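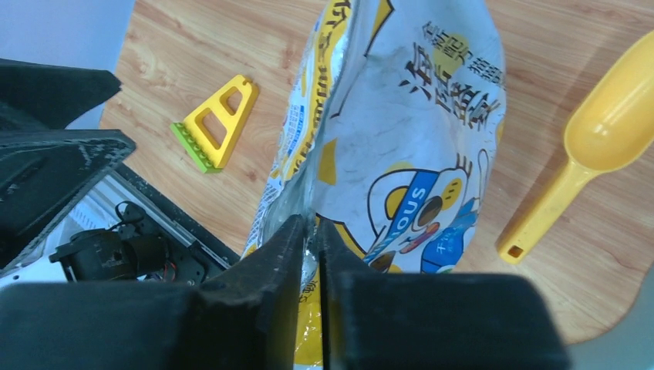

Vaida Org
Contributing editor, small utilities and file tools

News | Reviews | Downloads | Visits | Forum

Visits > Open days > Nenholm

The people behind Gutis, the free file sync tool that half my readers use and the other half email me about, held an open day at their Nenholm office. I took two trains and a bus, the last of which dropped me at the wrong end of an industrial park.

Baiba Rebane met us at the door. She has run the Windows build for years and has the calm of a woman who has read every bug report twice. Her demo copied 2000 small files between two laptops. It froze at 1494, she said "hm," and restarted it with the log window open. The second run finished. I liked her more for leaving the log up.

The server room is a closet with a good fan. Old installers live there on a machine called Jõgi, going back to the first version, which fit on a floppy and looked it. You can still download them all, and apparently 411 people did last March. Baiba has no idea why and would like to hear from them.

Lunch was soup. There was a short talk on the license, which remains free for home and office use, and a much longer one on file name encoding, during which a man behind me took notes by hand. 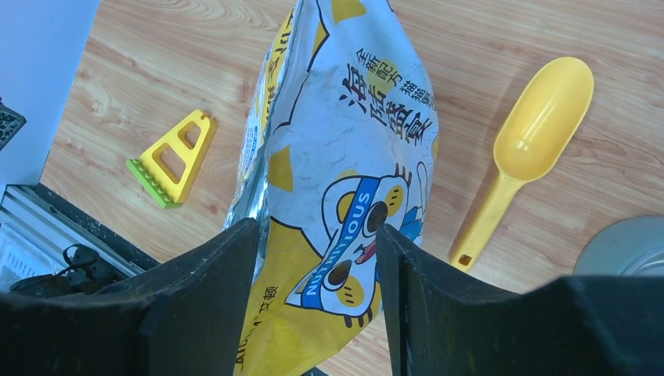

What's coming

Version 4, code name Nirnine, gets resumable transfers and a portable build that runs from a USB stick. The settings window will finally be resizable. This got applause. The 400-character path limit stays for now, and that got a different sort of noise.

I asked about a release date and was offered more soup.

Comments

tallpaul: Resizable settings! I can throw away my magnifying glass.

mk_sync: Does the portable build still write to the registry? The last one said it didn't and it did.

Old Dell: I'm one of the 411. It's the only version that runs on my shop PC. Tell Baiba hello.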